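The Long Way Around to a Short Cup of Tea

My grandmother kept her tea in a biscuit tin with a dented lid, and until I was grown I believed that all tea tasted faintly of ginger snaps. I mention it so you'll understand that I came to Curholm last May with no refined palate whatsoever, only a love of sitting down with something hot and a curiosity about why one small town on a drizzly stretch of coast should have held on to its tearooms when so many others let theirs go.

The bus drops you at the bottom of the hill, beside the old customs house, and from there you can smell the first of them before you see it. Stuten has been open under one owner or another for longer than anyone I met could remember, and it is still the place where the fishing families go after funerals. The windows fog by nine in the morning. You order at the counter, you find a chair, and somebody brings you a brown pot that holds enough for three people whether or not there are three of you.

Lowri Dafis has run it for 20 years. She is tall, quick on her feet and generous with the milk, and she talked to me between customers with a dish towel over one shoulder. "People come in and apologize for staying too long," she told me. "I tell them the rent's the same either way." She buys her leaf in chests from an importer up the coast, a strong, plain, malty blend, and she has never once changed it. A few summers back a salesman persuaded her to try a lighter one for a week, and she still hears about it from a man who drives the gravel truck.

I stayed at Stuten most of that first morning (I had the seed cake, and then I had it again), and it was past noon before I climbed the hill to Plivgate, the narrow street where the other tearooms are. It has 330 residents and 4 places to get a pot of tea, and I'm told there used to be more. The newest belongs to Mererid Hughes, who came home after years of cooking in hotels and took over what had been a shoe repair shop. The cobbler's bench is still in there, along with his ledger, which she keeps behind the counter and will show you if the room is quiet. The last job he wrote down was number 663, a pair of child's boots, resoled and paid for.

Mererid does things differently from Lowri, and the two of them are good enough friends to argue over it. She weighs her leaf. She warms every pot and times every steep, and she'll pour you a small taste of two or three before you settle on one. I expected to find it fussy and I loved it! There was a smoky one that made me think of wet wool drying by a stove, and a green one so gentle that I kept drinking to make sure it was really there. Her regulars, as far as I could tell, are exactly the same people as Lowri's. They go down the hill in the morning and up it in the afternoon, which must be wonderful for the legs.

What they agree on, and what everybody in Curholm seems to agree on, is that tea is a reason to stop. The library closes for it. The ferry, I swear, waits for it. I sat with a retired schoolteacher who told me the whole history of the harbor wall over a single pot, topped up twice with hot water until it was hardly more than a rumor, and she never looked at a clock.
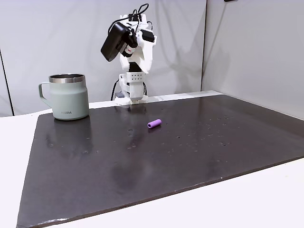 Where the two women part company most firmly is on what you ought to drink it from. Lowri is all for thin china, saucer included, and says a thick rim spoils a good cup. Mererid will take china indoors but wants something sturdy for the harbor wall, and I confess I lean her way. A camp-style mug like the sage-green one with KEIRA on it, with a steel rim and a decent handle to get hold of, seems to me just the thing for a windy bench and a second helping, though Lowri would say the wide mouth lets all the heat out. We went around and around on this one evening after closing, the three of us at the big table at Stuten, and settled none of it.

Her old dog, Samuel, slept under my chair through the whole discussion. When I got up to catch my bus Lowri pressed a paper bag of leaf into my coat pocket, enough for a month if I was careful, and Mererid told me to weigh it.

I've been making it in my grandmother's pot, four minutes by the kitchen clock, with the milk in last. The bag is nearly empty now, and I've already looked up the buses.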